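The Arm in Unit 50

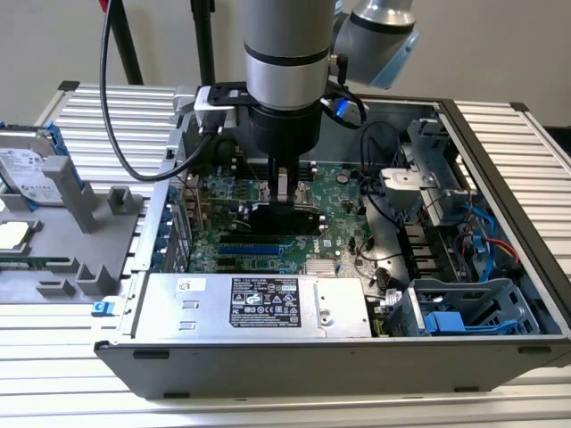 I'd been a member of the Inlow workshop for two years before I dared ask for the good bench, the one with the ridged aluminium top that everybody wants. I had a robot arm to bolt to it, you see, and a daft plan: I wanted it to take old desktop PCs to bits. Getting those fingers down around the black part over the processor area, with the memory slots right behind them, has eaten more of my evenings than I'd like to admit. A case lying on its side looks roomy enough until you try to steer a gripper into it!

The whole thing began in August, when a local charity called Plandesero offered us a pile of retired office machines (I said yes before asking my wife, and for a while the hall was impassable). Ye-ji Hwang, who has the bench by the window, wanted the memory and drives for refurbishing. I wanted something fiddly for the arm to practise on. We shook hands over a packet of custard creams and called it Project Ahn, after the street the workshop is on.

My first go was terrible. I'd taught the arm its positions one at a time, very proud of myself, and then nudged the case with my elbow while reaching for my tea. Every single position was wrong after that. Sang-wook Um watched me start again from scratch and asked, quite kindly, why I hadn't made anything to hold stuff still.

So I learned to 3D print, at last. The grey fixture to the left of the case is my work, and it gives the hard drive and the processor a proper place to sit. It took 90 minutes of drawing and then a whole weekend of filing, as I'd measured the drive without its blue side rails. Don't do that.

Cables are still my enemy. Blue ones, red ones, skinny black ones - a person just brushes them aside without thinking, and I've had to write a separate little routine for each place they like to flop. The program is up to 2306 lines now, a fair few of them swear words in the comments.

I've spent £700 so far, not counting the arm, which I bought second-hand from a firm called Prokbridge that was clearing out its training room. Ye-ji still strips a machine by hand faster than I can load my program, and she's very cheerful about it. Next I want to have a go at the memory sticks, clips and all, and I've already been told to bring more custard creams.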